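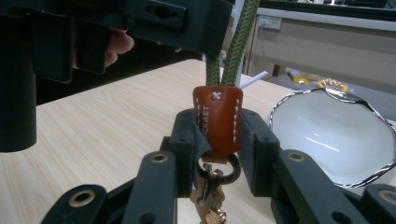 4.2 Comparison of finger linkages on hanging objects

The second experiment isolates the effect of the finger linkage on grasps of objects that are suspended and free to swing. Two linkages were fitted to the same hand-held tool body. The Omden linkage has a fixed link ratio and keeps the finger pads close to parallel over the full stroke. The Trivley linkage has a shorter outer link, which turns the pads inward by a few degrees near closure. Wrist camera, lens, mount and trigger spring were identical in both conditions.

Demonstrations were recorded by three operators (V. Unnithan, S. Barros and M. Kurian), none of whom took part in the design of either linkage. Each operator worked with both linkages in alternating blocks. After removal of recordings with lost tracking, 2,851 of 3,000 demonstrations remained. The object set was made up of household items on a cord, strap or ring, including key fobs, as shown in Figure 4. Such items are difficult for two reasons. The graspable part is small compared with the jaw opening, and early contact by one finger pushes the object out of the closing plane before the other finger arrives.

Figure 4. View from the tool camera with the jaws open around a leather key fob on a braided cord. The keys hang between the jaws. Part of a second gripper is visible at upper left.

A grasp was counted as failed if the object left the jaws before the lift was complete, or if the operator had to reopen the jaws. Under this rule 309 demonstrations failed. Most failures with the Omden linkage followed one-sided contact during closure. With the Trivley linkage one-sided contact was as frequent, but the inward rotation of the pads more often kept the object inside the jaws. The reverse held for flat, stiff tags, where the rotated pads touched only along their tips and the tag pivoted during the lift.

Play in the linkage joints was checked before each block with the procedure of Section 3.3. Bushings were replaced once, in May, after Kurian noted uneven closure on one tool. Blocks recorded on that tool between the last passed check and the replacement were repeated. We did not measure pad force directly, so the two linkages may also differ in grip force at equal trigger travel.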